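Wirkside Community Board > Local Issues > College moving to the old Nimulley airfield

hangar_door
Topic: Anyone else going to lose their mind over the Nimulley commute?

So I got the letter this week. The aircraft maintenance program is leaving the Wirkside campus and going out to the old Nimulley airfield, into the big hangar and the brick building beside it. I'm halfway through the structures stream. I picked Wirkside so I could walk to class from my sister's place and keep my morning shifts at the bakery, and now I'm looking at a bus map and a calculator.

The 112 goes as far as the arena and stops. From there to the airfield gate is a gravel shoulder and a drainage ditch. Has anybody heard anything about a shuttle? The letter says "transportation options are being explored" and I've been a student long enough to know what that's worth.

I do like the hangar, for the record. My grandpa used to take me out there for the fly-in breakfasts. I just don't want to live in my Corolla, which has its own opinions about January.

prairie_rivet
Reply:

I did my first year in that Wirkside shop and I would carry the toolboxes out to Nimulley on my back if they asked me to. You can't get a wing through the door! We learned sheet metal on panels the size of a cookie tray and then everybody went out on placement and got lost inside a real fuselage.

The commute is going to stink, I won't pretend otherwise. But the shop at Wirkside was a furniture showroom. It has a mezzanine. Why does it have a mezzanine.

maureen_on_fifth
Reply:

My concern is the building. I grew up on the farm side of the fence and that hangar sat with the doors half open for years, with pigeons in every truss. I went to the open evening in May and asked about the roof and was told it was "in the scope." Which scope? There are two contracts, one for the hangar and one for the brick building, and I couldn't get a straight answer on which one has the roof in it.

I'm all for young people learning a trade. I'd like them to do it dry.

hangar_door
Reply:

OK see, I was told the roof was finished. By the same people, presumably.

On the shuttle, I phoned student services on my lunch and got a very nice person who said it depends on enrolment numbers, and the enrolment numbers depend (my words) on whether people can get there. So I'm making a list. If you're in any of the Nimulley programs and you'd be coming from Wirkside without a car, send me a message with your start time. I'm going to put it all in one sheet and hand it in.

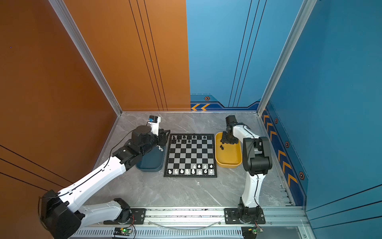 Start times matter more than anything here. The structures group starts before the first 112 even leaves the depot, so a shuttle that meets the bus is no good to us at all. Avionics starts later and they'd be fine. If there's only money for one run a day, I already know which one they'll pick, and I'd like them to have to look at my sheet first.

tail_dragger
Reply:

Unpopular opinion, they should have left the airfield alone. It was the last strip on this side of the river where a person could keep a small plane without taking out a second mortgage. There were five of us with tie-downs out there and we all got the same notice. I'm now at Enriquez, which is a lovely field, with a lovely café, and costs me more per month than my truck.

Nobody asked us a thing. The "stakeholder session" was at ten in the morning on a workday.

prairie_rivet
Reply:

I feel for you on the tie-downs, I mean that. But the college isn't the one who closed the strip. The municipality stopped plowing it and let the windsock rot, and that was well before anybody at the college had so much as a drawing. If the program wasn't going in there it'd be self-storage by now.

And the runway's staying, isn't it? Short end for taxi training and engine runs?

tail_dragger
Reply:

The short end is staying as "apron." Read the plan. Once it's called apron you can't land on it. You can push a Cessna up and down it and make vroom noises.

I'll give you the plowing.

j_barredo
Reply:

Hi all. Jocelyn Barredo here, I teach in the structures shop and I've been on this board a long time under another name, but figured I'd better post this one as myself. Not speaking for the college, just for me.

Roof: the hangar roof is in the hangar contract. The brick building has a separate flat roof which is in the other one. The hangar roof is done on the north side and they were on the south side when I was out there last. Maureen, I'm sorry you got the runaround, I think whoever you spoke to only had the one set of drawings.

Pigeons: gone. Some of them. I counted on the netting doing more than it did.

Early start: I've asked for structures to be moved back so it meets the 112. I don't set the timetable and I can't promise it. A sheet with real names on it would help me a great deal, so hangar_door, please do send it, and send me a copy too.

The toolcrib is going to be on the ground floor. There is no mezzanine.

maureen_on_fifth
Reply:

Thank you Jocelyn, that's the first proper answer I've had. I would still like to see it in writing, but I'll stop phoning for a week.

mandla_e
Reply:

Mandla Engelbrecht, second year avionics. I'll add a vote for the other side, as one of the people with the cushy late start. We've been told our labs are going in the brick building, upstairs, and I'm not thrilled. Everything good is going in the hangar. The showcase benches, the big windows, all of it. Upstairs we get the old radio room with the lino coming up.

I know that's a whiny thing to say next to someone who's got to hike in from the arena in the dark. I've got a van and three empty seats on weekdays and I come right past the arena. Happy to do the early run a couple of days if someone buys me a coffee, I'm up anyway with the baby.
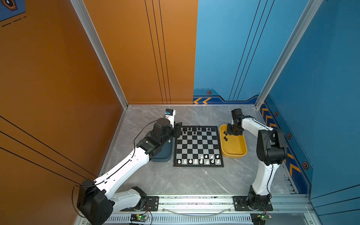

Two arms at the chessboard, orange wall on the left.

Also to tail_dragger, my uncle was in the tie-down next to the fuel shed, so I heard all about that meeting at every family supper for a year. He went to Enriquez too. He agrees with you about the café and the bill.

hangar_door
Reply:

Mandla you absolute legend. Messaging you now. I can do better than coffee, I get the day-olds from the bakery and I will fill that van with cheese buns.

tail_dragger
Reply:

Ha, I know exactly who your uncle is. Tell him he still has my tow bar.

avro_not_avach
Reply:

Has anyone asked about the name? I saw "Avach Centre" on the fence banner and I thought it was a typo. Who or what is Avach? I'd have liked it to keep Nimulley in the name somewhere. People learned to fly there, and my mum met my dad in the lineup for the canteen.

prairie_rivet
Reply:

Avach is the outfit that put up the money for the hangar doors, I think? Somebody correct me. I don't love it either but those doors weren't cheap and the old ones took four guys and a tractor.

j_barredo
Reply:

They're the donor for the hangar fit-up, yes. As far as I know the banner is for the hangar only and the site as a whole stays Nimulley. Everybody in the shop calls it Nimulley and I can't see that changing, whatever goes on the sign.

maureen_on_fifth
Reply:

Good. If anyone is driving out for a look on Saturday, the back gate by our old lane is chained, so use the arena side. And don't park on the Fergus approach, he's seeding and he'll have words.

hangar_door
Reply:

List update: the sheet's filling up, mostly structures, a few from engines, and one fellow from the welding side who isn't even moving but says he'll sign out of solidarity. I've split it by start time and by where you'd get on. If you put "Wirkside" and nothing else, please go back and tell me which end, it makes a big difference to the route.

I'm handing it in before the timetable people meet. Still need a few more from the early group, so if your roommate's in structures and never reads this board, go knock on their door.

tail_dragger
Reply:

Put me down as a spare driver for Fridays. I'm still annoyed about the runway.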